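Household Help > Recycling and Rubbish

Do I leave the lids on plastic bottles, and do I squash them first?

Posted by Kerubo Were

Hello all, I've just moved into a shared house (4 of us, all big water drinkers, sadly, as the kitchen tap tastes of swimming pool) and we've fallen out over the recycling. Mildly! But it has been going on since November.

One housemate takes every lid off and puts it in the general rubbish, as that's what she was taught at school. Another one stamps on the bottles and then can't get the lids back on, so they roll about in the bottom of the bin. I've been leaving lids on and putting bottles in whole, which means our box is full after a couple of days and we end up with a carrier bag hanging off the back door handle.

The leaflet that came with the house is for the old collection and just says "plastic bottles, rinsed". No mention of lids. There's also the question of the other stuff that gets chucked in along with them: scrunched-up paper, crisp packets, the film off multipacks. I've been fishing it out, but am I wasting my time? And do the printed labels have to come off? I've been peeling them and it's doing my nails no good.

We're on the Catetti Road side if that makes any difference to who collects.

Jussara Medeiros

Hi Kerubo, welcome to the area! We're two streets over and I've been through all this with three teenagers, so here's what we do.

Lids: on. It used to be off nearly everywhere and a lot of people still do it that way, so your housemate isn't daft. Loose lids are small and tend to drop through the gaps when everything gets sorted, whereas a lid that's screwed onto a bottle goes along for the ride. Some of the newer ones are tethered anyway and you'd need pliers to get them off.

Squashing: yes, but in the right order. Empty it, quick swill if it had anything other than water in it, lid off, squeeze the air out with your hands, lid straight back on while you're still squeezing. Do it over the sink, as there's always a dribble left in there. If your housemate likes stamping, tell him to go gently. A bottle that's been crinkled up a bit is fine, but one that's been trodden completely flat can end up being treated like paper at some sorting places. I squeeze mine about as far as one hand will manage and leave it there.

Labels: leave them! Put the nail file away. I peeled mine for a whole summer and then someone at the Punenon open morning told me there was no need at all.

The other stuff: keep fishing it out, I'm afraid. Crisp packets and stretchy film don't go in our boxes. Paper does, but in the paper bag, and only if it's clean and dry. My test for a mystery scrunched-up bit is to squeeze it in my fist and let go. If it springs open it's probably plastic film, and if it stays in a ball it's probably paper. If I really can't tell it goes in the general bin, because one wrong bit in there bothers me less than a soggy wrapper in with the good paper.

What made the biggest difference in our house was doing it on a table instead of head first in the bin. I tip the lot out on something wipeable, pick the bottles out first, then deal with the little bits. It takes a few minutes and you find all sorts (a teaspoon, once – I'd been blaming the dishwasher). Give the table a wipe after.
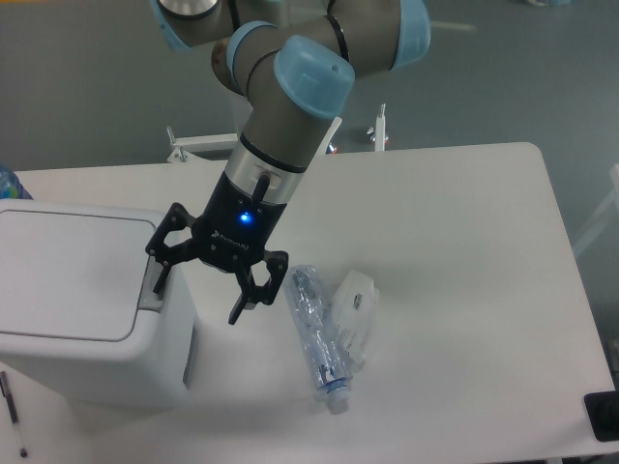

Clear bottle, crinkled, cap on, label left alone. The little white bit beside it needs the fist test.

For the overflow, you can ask for a second box. I rang up and they dropped it round, no fuss, though I did have to leave a message first. Write your house number on both boxes or they'll wander off down the road in the wind.

Mussa

lids on. squash. dont bother with labels. film goes back to the big supermarket, theres a collection point by the trolleys

baveo_905

We were told lids off where I used to live but that was years ago and a different council, so go by what Jussara says over me. One thing to add, get a jug with a filter in it! We had the same swimming pool taste and it cleared up nicely if you leave the water in the fridge for a few hours. We've gone from a box full of bottles every collection to maybe 2 or 3, mostly squash and washing-up liquid. You do have to remember to change the filter, and whoever empties the jug has to fill it, which might be your next house argument.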